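工单 #200 双臂灵巧手对比 / 文件夹取放任务 / 腕部相机画面异常
状态:处理中
优先级:中
产品:Skellura 五指手(带黑色绒面手套),Terkell 两指夹爪(对照)
提交方:Welness 集成测试组

问题描述

任务是双臂把半透明塑料文件夹从台面拿起来,竖直举稳,再放进蓝色三格文件架。上周把末端从 Terkell 夹爪换成 Skellura 的手,臂没换,控制器也没换,还是 Georgiou 那台。换完以后两个毛病:

一,举起来之后右手食指一碰正面,文件夹就往左手那边歪,左手拇指顶不住。
二,腕部相机认不出文件夹边缘,深度图在文件夹那一块全是洞。

固定相机那一路没问题,轮廓很清楚,检测框也稳。所以先不怀疑标定。

复现步骤:上电,回零,加载双手任务,文件夹平放台面中间,跑默认轨迹。不是每次都歪。跑了53次,记录在附件表里,歪的那几次标了黄。

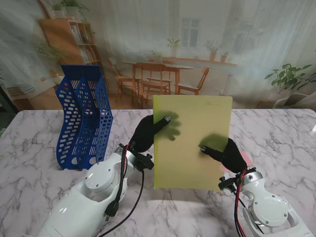 分类:末端执行器 > 抓取稳定性

先说歪的问题。固定相机这个角度看,左手是手指弯着、拇指压左边缘,右手伸直手指从正面去碰。这个姿势是照着夹爪的轨迹改的,夹爪是两边对夹,力在一条线上,换成手以后一个压边一个推面,线就对不上了。文件夹又软,力一不对它就弯。

试过的:
- 右手目标点往里收一点。好一些,但会蹭到后面的手指。
- 拇指力矩加大。边缘压弯了,回退。
- 右手速度降一半。有用,先留着。
- 不戴手套。没敢试,手的质保条款里写了要带套用。
- 指尖银色小帽拆掉。没拆,拆了还要重新标触点。

夹爪对照组:同一条轨迹同一个文件夹,没歪过。但是夹爪放进文件架的时候老是刮隔板,手反而好一点,所以不想直接换回去。这个要两边都写进对比表,别只写一半。

补充,线缆。右腕的红黑线垂下来,转腕时会带一下,怀疑跟偶发有关。已经让现场先用扎带收一下,留够转腕的余量,不要绷太紧。左边那根拖在台面上的黑线也一起收掉。

再说腕部相机。厂家那边回复让我们先更新固件,更新了,没变化。又让我们把曝光锁死,锁了,也没变化。后来自己翻原始帧,感觉根本不是固件的事。近距离的时候整个画面就是一大片浅色,虚的,边缘找不到,曝光怎么调都一样。相机装在腕上离物体太近,对焦距离不够。
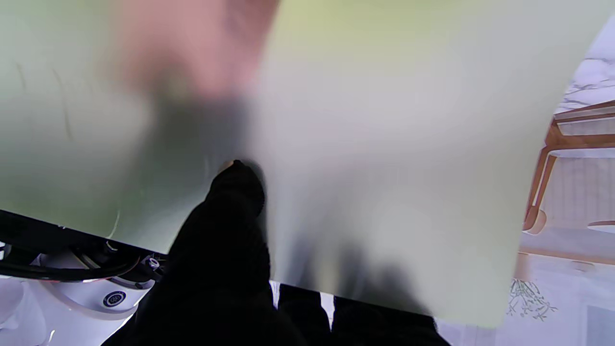 换夹爪的时候相机支架是高一截的那种,现在用的是短支架,因为长支架会碰到手背的固定板。也就是说夹爪组和手组的相机位置不一样,之前的对比数据里视觉那几列不能直接比。这一条很重要,请在报告里加说明,之前发出去的那版先撤回来。

另外材料是半透的,后面有什么都会透过来变成灰影子,分割模型把影子当成物体边界。给模型加了点半透明样本,还没训完。训练机排队,急不来。

临时办法,接近阶段改用固定相机定位,腕部相机只在最后放入的时候用,而且只看文件架不看文件夹。跑下来能用,就是切换相机那一下 Georgiou 控制器会卡顿,日志里有 timeout,重试 2 次以后恢复。已经另开工单给控制器那边,这里不展开。

张开手指、手里没东西的时候腕部相机是正常的。背景布上的书架椅子都看得清,夹子也看得清。所以镜头没坏,也不是脏,不用寄回去。之前有人提议换镜头,先不换。

不过背景布的事要提一下。布上印的家具在腕部视角里是斜的,检测模型有一次把印的椅子报成障碍物,规划器绕了一大圈。建议先给布那块区域加掩膜,或者换块素色布。夹布的橙色夹子不要动,动了掩膜又要重画。

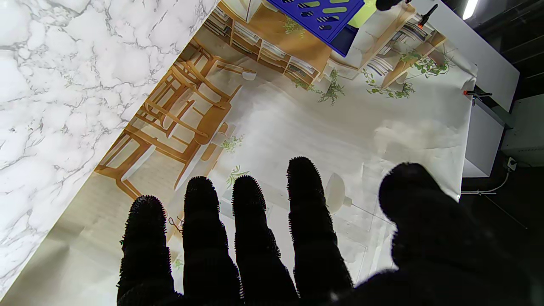
本页最后修改:25/7/7

更新:掩膜加了,误报没再出现。素色布暂时不换,别的任务还要用这块。

更新:文件夹歪的问题,改成双手从左右两侧对称压边,右手不再碰正面。轨迹重写了一版,正在低速跑。还没到能下结论的数量,跑够 200 次再说。请不要在没跑完之前改参数,昨天有人动过力矩上限,那一批作废了。

更新:反光。换了个角度接近以后,腕部相机又多一个问题,亮的那一侧直接过曝,绿色发白,手指旁边还有一块阴影,模型把阴影边也当边缘。现场把灯管方向转一下试试,转不动就加块柔光布。曝光锁定可以先解除,锁着更糟。

指尖帽在画面里也反一点光,面积小,影响应该不大,先记着。

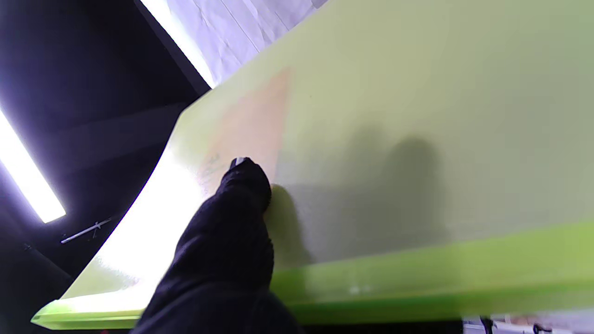
待办

1. 训练完半透明样本后重跑分割,结果贴到本单。
2. 灯管方向或柔光布,二选一,改完通知一声再跑。
3. 问 Skellura 有没有高一点的相机支架,要能避开手背固定板的。没有就自己画一个打印,图纸发出来先看一眼干涉。
4. 对比表补两列:相机支架型号,相机来源(腕部/固定)。夹爪组的旧数据标注"支架不同,视觉列不可比"。
5. 手套绒面磨损情况拍照存档,每个班次一次。绒毛有没有掉到触点上也看一下,掉了就用粘尘滚筒,不要用酒精。
6. 控制器切换相机卡顿,等另一张单的结论。那边如果要日志,给完整的,不要截一段。
7. Terkell 夹爪装回去用短支架补测一组,这样视觉列才能对得上。装之前先量一下短支架会不会挡夹爪开合,长支架留在工具柜里别带走,十月那轮复测可能还要用。

评估意见(暂定,不要外发)

抓取稳定性目前夹爪好于手,放入文件架手好于夹爪,视觉部分无结论。手的轨迹是从夹爪轨迹改来的,对手不公平,等新轨迹跑完再比。如果新轨迹还歪,再考虑换指尖材料,那个要重新走采购,周期长,所以放最后。

客户问能不能下月定型号,回复是等补测,没补测完不给型号。

本单保持打开。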